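Blomqvist publishes first liquidity risk statement under new disclosure rules

Givdale, December 2023

Blomqvist, the savings and lending group based in Givdale, has published its first full statement on liquidity risk. It covers the group's branches in Givdale and Clindville and its business lending arm, Gritangate.

The statement sets out how much cash and easily sold assets the group holds against the money that customers could withdraw at short notice. At the end of the reporting period the group's liquidity coverage ratio stood at 163 per cent. Its own internal minimum is higher than the level it is required to keep.

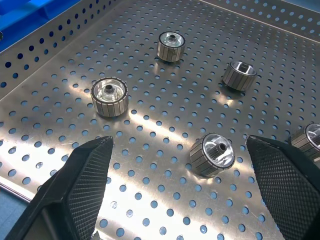
Gritangate lends to small and medium-sized firms, mainly for equipment, stock and premises. Its loans usually run for up to 60 months, while most of the deposits that fund them can be withdrawn far sooner. The statement explains how the group manages that gap. Fixed-term savings accounts now make up a larger share of funding than they did at the last year end, and no single depositor is allowed to provide more than a set portion of the total.

The group has also changed the way it tests its position. Stress tests were previously run once a quarter. They are now run every month, 12 times a year, and include a case in which business customers draw down all their agreed credit at once while savers withdraw money faster than usual.
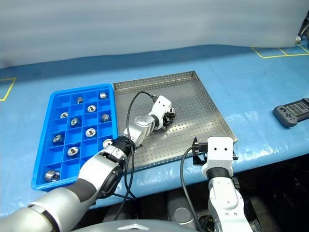 Results of the tests go to the board's risk panel, which can order a cut in new lending if the ratio falls below the internal minimum. No such order was made in the period covered.

Terms for existing savers and borrowers are not affected. The minimum deposit for a fixed-term account remains £1000.

The full statement is available from the Blomqvist website and on paper from the Givdale and Clindville branches. A half-year update will follow.

Ends

Media enquiries: Blomqvist press office, Givdale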